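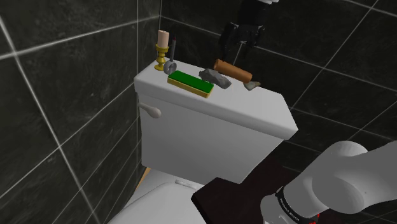 4.2 Consumo doméstico de água e o argumento da dupla descarga

A literatura sobre autoclismos de dupla descarga repete, quase sem variação, que a substituição do equipamento reduz o consumo das famílias. Os dados que sustentam a afirmação são mais frágeis do que o tom sugere. Nurmi acompanhou 28 habitações em Honitz durante 6 meses e comparou as leituras dos contadores com as estimativas do fabricante Kaufmann. A amostra é pequena, os moradores sabiam que estavam a ser medidos e as fugas não foram contabilizadas em separado.

O inquérito de Plesbridge, com 600 respondentes, tem outro problema: pergunta às pessoas que botão costumam premir. Não conhecemos motivo para confiar nessa resposta, e os autores não apresentam nenhum.

A Figura 3 mostra uma sanita branca ao canto de uma divisão revestida a azulejo escuro, com pequenos objetos sobre a tampa do autoclismo.

Quanto à poupança anunciada pelo programa Fakus, não conseguimos reproduzi-la a partir das tabelas publicadas. O cálculo parte de um número fixo de descargas por pessoa, seja qual for a composição do agregado, e ignora quem passa o dia fora de casa.

Figura 3. Sanita com autoclismo em compartimento azulejado (imagem gerada por computador).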